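Worktop sealing: how often, really?

Started by pustach_pete

We moved into a house in Hernness last spring and inherited a stone worktop, dark with pale veins. The previous owners left a note saying "seal the top every 3 months", underlined twice. They also left a boiler that sounds like a goat, so I'm not sure how far to trust them on maintenance.

My neighbour says once a year. My father-in-law says never, and that sealing is for people with too much time. What does everyone else do?

leckie_lass

Depends what it is. Is it marble, or granite, or one of those composites? Composite doesn't want sealing at all and you'll just end up with a sticky film that collects toast crumbs until you move house.

Put a few drops of water on it and go and make a cup of tea. If there's a dark patch when you wipe it up, it's drinking and it wants sealing. If it wipes off clean, leave it alone.

Murdo Semple

Your father-in-law is half right. I fitted kitchens for longer than I care to say, and I've seen more tops spoiled by sealer than by the lack of it. People slap it on, wander off to watch the snooker and come back to find it's dried in smears. Then they ring me.

Thin coat, small area, wipe off everything that hasn't soaked in. Then do the next bit.
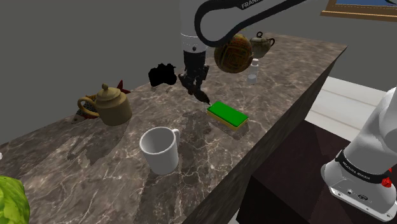 And do your daily cleaning with a soft cloth, warm water and a drop of washing-up liquid. No vinegar, no lemon, no limescale spray. I don't care what your auntie read. Acid eats marble, and sealer won't stop it. Sealer slows down stains. Those dull rings under the wine glasses are etching, and you could have sealed it that morning and still got them.

grout_expectations

Going to disagree with Murdo on the washing-up liquid. Used it for years on ours and it left a haze you could see whenever the sun came in. Switched to a proper stone cleaner and the haze went.

Murdo Semple

How much were you using?

grout_expectations

A squirt.

Murdo Semple

I said a drop.

leckie_lass

He's got you there. Although I'd say rinse it after, whichever you use. Most haze is soap that's been left behind.

udton_oldboy

We had a quote of 200 quid for a man to come out and reseal ours. Bought a bottle and did it myself on a Tuesday night with an old T-shirt. Took less time than getting hold of the man had.

grout_expectations

And how does it look?

udton_oldboy

Fine, if you stand by the fridge.

pustach_pete

Right, did the water test. Dark patch by the sink, nothing at all by the hob. So is it sealed or isn't it?

Murdo Semple

Worn off where you wash up, still sound elsewhere. Very common. Do the sink end and leave the rest. Dry it properly first, overnight if you can keep the family off it.

pustach_pete

I have 2 teenagers. They regard the sink end as storage.

leckie_lass

Then you've got bigger problems than sealer. Try it while they're asleep, so any time before noon.

grout_expectations

Still say get the stone cleaner.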